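Flusach Township Forum > Local Government > Elections

Thread: Board vote on closing the Ostska Road polling place

ridgeline_dan
Started 10 Dec 2024

For anyone who missed the meeting, the election board voted 3-2 last night to close the Ostska Road polling place and send those voters to the Ibrahim Community Center. It goes to the county commission next. The commission can accept it, change it, or send it back.

The reason given was cost and staffing. Ostska Road needs 8 poll workers and they had trouble filling the last two spots in November. The board chair said turnout there on election day has dropped because more people vote early or by mail.

I live in that precinct and I think this is a bad idea. The community center is on the other side of the highway and there is no sidewalk for most of the way.

mapleandmain
Do you know how many voters are affected? The notice in the paper didn't say.

ridgeline_dan
The packet says 3000 registered in the precinct. It doesn't break out how many voted in person in November. Hauwa Okafor asked for that number before the vote and was told staff would send it later. She was one of the two no votes.

tkelso
I was a poll worker at Ostska Road for the last three elections. The staffing problem is real. We opened in November with six people and one of them had never done it before. Two of us checked people in, one was on the scanner, and no one could take a break until the middle of the afternoon. If you want to keep the place open, sign up to work it.

mapleandmain
Fair, but the pay is 200 dollars for a day that starts before six in the morning and ends after nine at night. Raise the pay and you'll fill the spots. That is a budget line the commission controls. Nobody on the board proposed it.

tkelso
Omolara Bassey did bring up pay, near the end, after half the room had left. The chair said it was outside what was posted on the agenda, so it couldn't be voted on. You can argue with that ruling but it did come up.

mapleandmain
I stand corrected. I was one of the people who left.

old_route_9
I don't see the big problem. The community center has more parking, better lights and a ramp that meets code. The ramp at Ostska Road is steep and my wife can't use it with her walker. Moving the precinct makes it easier for her to vote. There are people on both sides of this.

ridgeline_dan
I agree the ramp is a problem. The township was supposed to fix it two budgets ago. It seems wrong to let a building run down and then close it for being run down.

old_route_9
Maybe so. She still needs to vote in the meantime.

pjw_flusach
I read through the whole packet this morning out on the patio. A few things that haven't been mentioned here yet.

The closing would start with the spring primary, so it isn't something that can wait until summer. The county has to mail a notice to every voter in the precinct, and the packet has no cost for that mailing. The savings figure on page four leaves it out. It also leaves out the second check-in line they would need at the community center, and that means more electronic poll books. Those come from Drisis under the current contract and the packet only says "additional units as needed." 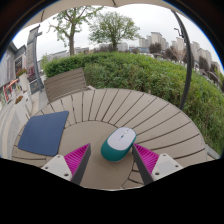

Outdoor office for the morning.

So I don't think anyone can say yet what this saves. It could still be worth doing for the ramp and the parking. I would like to see the real number before the commission votes.

The other thing is the comment period. Written comments are open until December 18 and they go to the county clerk, not the township. If you email the township office it may not get passed along in time.

tkelso
Good catch on the poll books. We had two at Ostska Road and one froze twice. I would assume those two just move over to the community center though. Why would they need more?

pjw_flusach
They might not. The packet lists the two from Ostska Road as "returned to county inventory," which reads to me like they go back in the pool. It could be loose wording. I sent the clerk a question on it.

sunnyside_up
Can someone explain why this is even being decided by five people? Shouldn't it be on a ballot?

mapleandmain
Polling places here are set by the board with commission approval. There has never been a public vote on one. You can speak at the commission meeting, three minutes each, and you have to sign the sheet before it starts.

sunnyside_up
Three minutes isn't much.

old_route_9
It's plenty if you write it down first.

ridgeline_dan
Is anyone interested in asking for a compromise? Keep Ostska Road open through the spring primary, fix the ramp with the money already set aside, and look at it again after that with the actual turnout numbers. I think Okafor would support it, and Bassey voted yes but sounded unsure.

tkelso
I would sign that if it includes something about poll workers. Otherwise you get the same short crew in the spring and the same argument afterward.

old_route_9
I won't sign. The ramp money has been "already set aside" for as long as I can remember. If they pour the concrete first, I'll change my mind.

ridgeline_dan
Understood. I'll write a draft tonight and put poll worker pay in it as its own item — tkelso, can you look at that part before I post it?

tkelso
Yes. Send it by message. I also have the hours sheet from November if you want to attach it.

pjw_flusach
Update from the clerk's office. The two poll books would go to the community center. The "returned to inventory" line is left over from an older version of the packet and they are going to correct it. No answer yet on the cost of the mailing. She said to put that question in as a written comment so it gets a written reply, so I did.

mapleandmain
Thanks for following up. I sent mine in too, mostly on the sidewalk. Does anyone know if the evening bus stops at the community center or only at the library?

sunnyside_up
Library only after six. It's a ten minute walk from there.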